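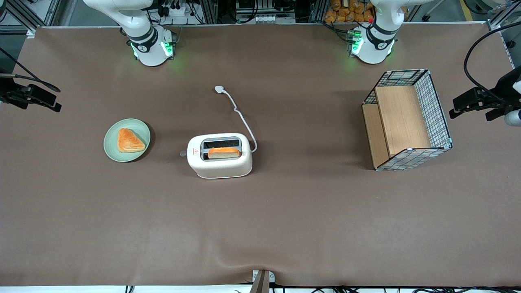
The Pagano comes home, part one

I wasn't looking for another pinball machine. I should say that first, as my brother reads this and he was there at Christmas when I promised the garage was full. But on a Wednesday evening, with my tea going cold beside me, I was having a quick look through the local adverts (just a look!) and there was a Pagano two-player, listed under "furniture, other", with one dark photo and the words "lights up, does not go".

Long-time readers will know I played a Pagano as a boy, in the café by the bus station in Wotley, the one with the mountain railway on the backglass. I was never any good at it, but I loved the noise it made, a proper set of chimes and a big wooden knock when you won a free game, and I have been half-heartedly keeping an eye out for one ever since. This was the same model. I rang before I'd finished reading the advert.

The seller was Kenza Hajji, over in Nisbridge, and she could not have been nicer. The machine had come with the house. It had been in her back sitting room with a cloth over it and a fern on top, which explained the furniture listing, and also the ring on the glass. She wanted £600. I had a little speech ready about the price, and then she switched it on for me and the backglass lit up, all those yellow carriage windows, and I forgot the speech and paid her what she'd asked.

It was 40 miles home with the legs off and the head folded down and wrapped in two duvets, and I don't believe I went over fifty the whole way.

What I found inside

I'm always nervous lifting the playfield on an old machine for the first time. You get mice, you get wasps' nests, and once I got half a sandwich in wax paper. The Pagano had a great deal of fluff, three sixpences, a hairgrip and the original schematic folded up in its paper envelope, and I was so pleased about the schematic that I went in and showed it to my wife, who said it was very nice.

"Does not go" turned out to mean that you could press the start button and the score reels would begin to turn back to zero and never stop. They just went round and round, clunk clunk clunk, like a washing machine full of shoes. If you've had an electromechanical game you'll have met this before. Each reel has a little switch that opens when it reaches zero, and if one of those switches is dirty or bent then the machine never hears that the reel has arrived and goes on pulsing it for ever.

I cleaned all of them, starting with player one. A flexible contact file, two or three gentle strokes, then a slip of clean card pulled through to take the dust away. No sandpaper please! I know it's quick, and I did it myself for years, but it leaves grit behind and takes far too much off the contact. The culprit was the hundreds reel on the second player, where somebody had bent the blade well out of line, and once I'd eased it back with the adjusting tool the whole lot ran down to zero and stopped with a lovely thump.

I played my first full game at ten past eleven that night, with the garage door shut so as not to wake next door, and scored 2,252. That is dreadful. I was delighted.
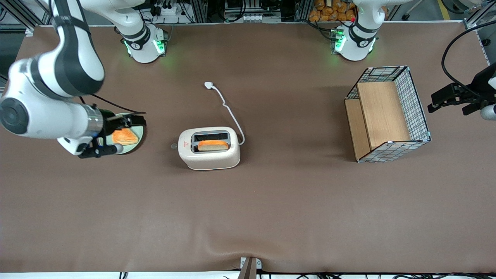 What's still to do

Quite a lot, I'm afraid. The flippers are tired and the left one only gets the ball two thirds of the way up the table, so both are having new sleeves and links. I've ordered those from Skeneo along with a full set of white rubber rings. They say the sleeves will be a fortnight. The rings were in stock and came in a jiffy bag with a very cheerful handwritten note.

The cabinet has a split along the bottom on the coin door side, where I suspect it was once kept somewhere damp, and that wants glue and a night in the clamps before I put any more weight on it. I'm leaving the paint alone. It's faded and there are initials scratched by the right flipper button (D.P., if you're reading, hello) and I like it as it is. The backglass has some flaking in the sky behind the locomotive. I've gone round and round on whether to seal it, and asked on the forum, and had as many opinions as replies, so for now I've swapped in cooler bulbs and am trying not to breathe near it.

Oh, and the chimes. The middle one only goes "tick". The plunger is gummed up with old oil, so it's coming out at the weekend for a good clean, and I'll put a recording up once all three are ringing.

If anyone has a spare Pagano coin door key, or knows which lock they used, please do leave a comment. I'm managing with a screwdriver at the moment and I feel like a burglar.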